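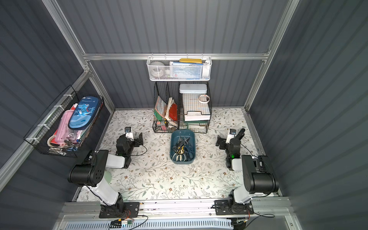

Arlow, Jan 24, 2023

Equipment Plan for the Second Term
Two-Arm Desk Sorting Project
Report by Funmilayo Ogundipe

Our task for the year is putting away desk supplies with two arms. Scissors go from the tray into the wire organizer, and pencil cases go into the baskets. This report covers what we have, what we need to buy before April, and what we decided to leave out.

What we have

Both arms are bolted to the front rail, one at each end, and each gripper carries its own small wrist camera. The walls are corrugated metal and the mat has a branch and flower print. We plan to keep both. Changing the background now would mean recording our early runs again.

The baskets and the organizer came out of the supply closet and cost us nothing. The one on the left wall is held with cable ties, which is fine for now, but we want proper brackets so it goes back to the same spot after cleaning.

What we need

Gripper fingers are the first item. We asked for 6 spare pairs from Vetton. Scissors are hard on the fingers, and a pile with the blades pointing every way is harder than single pairs laid out flat.

Second is cable management. The cables along the front edge should be in a covered channel, and the small circuit board by the left base needs a case. Rureck sells a channel that fits our rail in 18 inch lengths. We need five.

Third is one spare wrist camera. Ó Conaill quoted a delivery time of 10 weeks — too long to wait for a failure, so this order should go in first even though it is not the most urgent part.

What we left out

We looked at a third arm and at a larger enclosure. Either one would use up the whole budget. A second mat was also dropped. The one we have picks up crumbs but wipes clean.

Open items

The bracket size has not been measured. The Vetton quote does not include shipping, and I have asked for a new one.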